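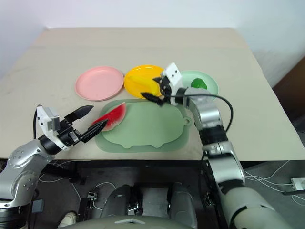
Progress report to the Tanasarn fund, second period
Prepared by Hanan Mahasneh, Pluleck project, 20th October

Summary

We promised you a two-armed robot that could sort toy food onto plates. We have one, and for most of this period it has done so with the air of someone clearing up after other people's children. We also have a fault, which takes up most of this report.

What went wrong

During a long run of the watermelon task, the left gripper closed on the slice and then declined to let go. The control software believed it had. It recorded a successful release and sent the arm off towards the pink plate's neighbours with the slice still in its fingers, while the right arm, told that the space was free, moved in to meet it. The wrists touched at low speed. Atif Naqvi pressed the stop button, and the only casualty was a bracket.

The log held 2962 grasps by then, of which 33 had a release marked as complete while the motor was still drawing holding current. We had been counting all of them as successes. The figures in our January report are therefore kinder to us than they should be, and a corrected table will follow.

The work is still done over the same green board, with the slice taken from its upper left corner by the left arm. The right arm's part in it is under review.
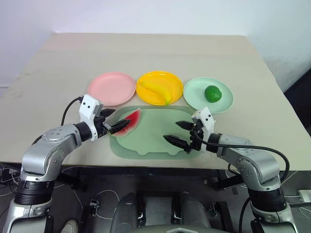

What we have changed

Release is now confirmed from finger position and current together. If the two disagree for 300 milliseconds, both arms stop and wait for a person. This has made the robot slower and a good deal more needy.

Divgate have supplied a new bracket and an invoice for 400 pounds – the second arrived first.

Still to do

Atif will repeat the full run under the new rule. We would like to move the Bostari demonstration back until he has finished, and need your agreement to do so.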